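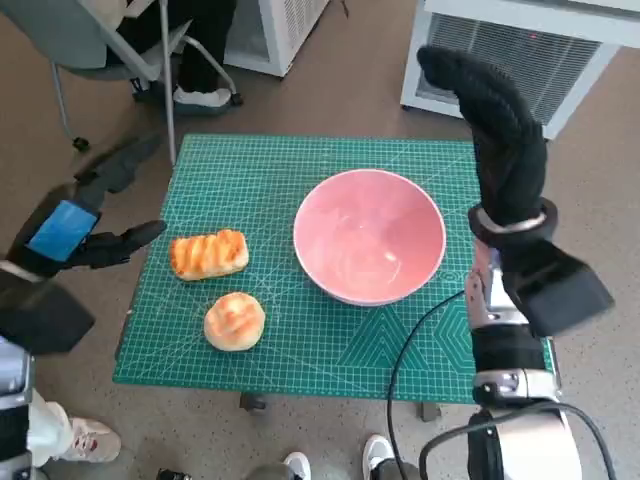 Wolde, December

Gripper closes late after switching to chunked actions

Posted by Matilde Mota in Control and Timing

I have a two-arm setup with a head camera and a camera on each wrist. The task is simple pick and place on a cutting mat: bread and other food items into a pink bowl. The policy takes the three camera views plus joint state and outputs a chunk of 100 actions. I record and train with Fodulach 's standard pipeline and play the actions back through the Wavik controller.

Before the switch I was predicting one action at a time. That was slow and jerky, but the fingers closed when they should. With chunks the arm motion is much smoother and the gripper closes late. The arm gets to the pastry, starts to lift, and then the fingers come together on air. It happens on both arms, so I don't think it's hardware.

What I have checked so far:

Gripper commands reach the driver. I can open and close by hand from the Wavik console with no delay I can see.
The training set is 1,402 episodes. I replayed a few of them open loop and they ran fine.
Training loss on the gripper dimension is low.
Camera timestamps in the log are behind the joint timestamps by 31 ms. It's the same in every episode I opened.

My first guess is the camera offset, but that seems too small to explain what I get. The close is late by a lot more than one camera frame. Does anybody know where else to look? I can post the config.

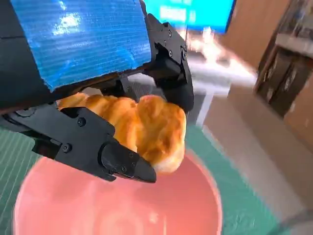

Does the 31 ms offset need to be fixed before retraining?

Leave it alone if it's the same at recording time and at run time. The policy learns with that delay built in. It becomes a problem when the run-time delay is different from the recorded one, so log it in both places and compare.

trellis_dan

I had the same thing, and for me it was the smoothing. If you blend overlapping chunks, the arm joints look great and the gripper turns to mush. Say the newest chunk wants the gripper closed and the four older ones still want it open. The average comes out mostly open, and it only drops below your close threshold after the older chunks have aged out. Weighting toward the older predictions makes this worse, and that's the default weighting in a lot of people's code.

Take the gripper dimension out of the blend. Use the newest chunk's value for the gripper and keep the average for the arm joints. In my code it was a few lines:

blended = weighted_mean(chunks)
blended[gripper_idx] = chunks[-1][gripper_idx]

You have two grippers, so do it for both indices. Check which index is which before you run it. I got mine swapped the first time and had the left hand closing for the right.

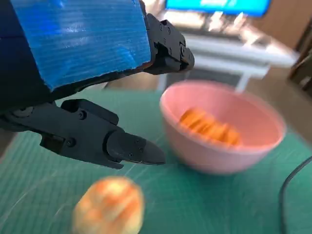
After that change you may get some chatter, where the command flips open and closed a couple of times near the object. Add hysteresis. I close below 0.4 and don't open again until it goes over 0.6. Those numbers depend on how your gripper is normalized, so plot the raw values from a run before you pick yours. If the raw curve crosses at the right time and the blended one doesn't, you've found it. If both are late, then it's something upstream and my answer won't help you.

packetloss_b

Just lower the chunk size. I use 20 and never have problems.

Matilde Mota

Thanks both. I tried 20 first because it was quick. It helped some, but I lost most of the smoothness and the arm was hesitating over the bowl again, so I went back to the full chunk.

Then I plotted raw against blended like trellis_dan said. The raw gripper value crosses when it should, or close to it. The blended one is late by nearly half a second. I pulled the gripper out of the blend on both arms and the timing is a lot better now.

kestrel-ops

Adding to the above, because there's a second place this can come from and it's easy to miss. Check the queue on the controller side. If your inference takes longer than one control step and you push a whole new chunk each time, the controller may be finishing old actions before it looks at the new ones. You end up with correct predictions executed late. Put a timestamp on each action when it's predicted, and when a new chunk arrives drop every action whose time has passed.

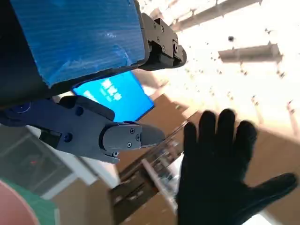

The log will show it if you print queue length once per step. Mine was climbing slowly through every run and I had never looked. Start with short runs, about 2,000 control steps, and watch whether the number stays flat. If it does, leave the queue alone. If it grows, fix that before you touch thresholds or hysteresis, or you'll be tuning around a delay that keeps changing.

One more thing, for the wrist cameras. Make sure the buffer depth is set to one. Some drivers hand you the oldest frame they're holding, and then your camera offset at run time won't match the one in your recordings.

Matilde Mota

Queue is flat on mine. Buffer depth was three on the left wrist and one on the right, no idea why. Both are one now. Marking trellis_dan's answer as the fix.

Iltance Community Help | Contact | Copyright Iltance, all rights reserved | Back to top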